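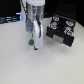
I distrust anything sold as an "organizer." Most of them are a way to pay for the empty space you already own, and the Zadley well tray looked like one more. It's black, it's rectangular, it has round recesses in a grid on top, and you put round things in the round recesses. I bought one in January anyway, then a second, so read the rest knowing that I fell for it at least twice.

The listing had 663 ratings when I ordered, nearly all of them glowing and most of them written, as far as I could tell, by people who had just opened the box. "Looks great on my counter!" Fine. I wanted to know how it did after weeks of being grabbed and shoved around.

## What it's like to use

The wells are the whole product. If your containers fit, they stand where you put them and the lids face up, so you can read the labels from your chair. I do a lot of small repairs and my screws, washers and spare caps used to live in a heap of little round pots that rolled off the table whenever I leaned on it. They don't roll now. I'll give Zadley that without arguing.

If your containers don't fit, you've bought a paperweight. There is no give in a well. A pot that's slightly too wide perches on the rim and tips when you touch its neighbor, and one that's too narrow slides around and rattles. The product page calls the wells "universal," a word that ought to cost somebody their job. Take a ruler to your own pots before you order, and measure the bottom, because plenty of small containers are wider at the lid.

That caused my other complaint. The wells are close together, so wide lids crowd each other. I ended up leaving gaps in the grid to get my fingers in, and once you do that you're no longer getting the capacity you paid for. The listing's photos show every well full. I'd like to see the same model twist open a lid in the middle of that.

## On the table

My work surface is pale and smooth, the kind that shows every crumb, and a black tray on it is easy to find and easy to knock. One hand on the corner and it turns. It doesn't travel far, but if you like things squared up to the edge of the table you'll be nudging it back all day. I stopped bothering and let it sit crooked.

Opening a stiff lid with one hand is out. The pot turns in its well along with the lid. My neighbor Ismael Frota borrowed the second tray for his model railroad bits and came back on Wednesday with the same gripe before I'd said a word about it. His fix was a scrap of rubber shelf liner in the bottom of each well. It works, and I resent having to do it to something new.

## Cleaning

Round recesses collect dust. You can't wipe them in one pass the way you'd wipe a flat tray, and a vacuum nozzle will happily take a loose washer along with the fluff. I use an old paintbrush – dry, short bristles – and do it when I remember. Anybody planning to keep glitter in there should think again.

## Compared with the others

I had a Dimitrov tray before this, the one with square compartments. It holds more kinds of things and holds none of them well. Everything leans. For mixed junk I'd still take the Dimitrov, and for pots that are all the same size the Zadley beats it easily.

The Zenow version looks close to identical in the catalog (number 727, if your hardware store keeps the paper one). I haven't used it. The man at Altstead, where I buy most of my fasteners, told me it was "the same thing for more money," though he also stocks the Zadley, so weigh that how you like.

## Should you buy it?

If you already own a set of matching round containers and you've measured them, yes, probably. It does the one job. Labels stay visible, nothing rolls, and I've quit hunting under the table for the pot with the tiny brass screws.

If you're hoping it'll tidy up a drawer of odds and ends, no. You'll end up buying new containers to suit the tray, and I suspect that's how a fair number of those happy ratings came about. An egg carton with a lid does half the work and you've already paid for it.

Three stars. It would be four if they printed the well diameter on the listing. I wrote and asked them to, and got back a coupon for another tray.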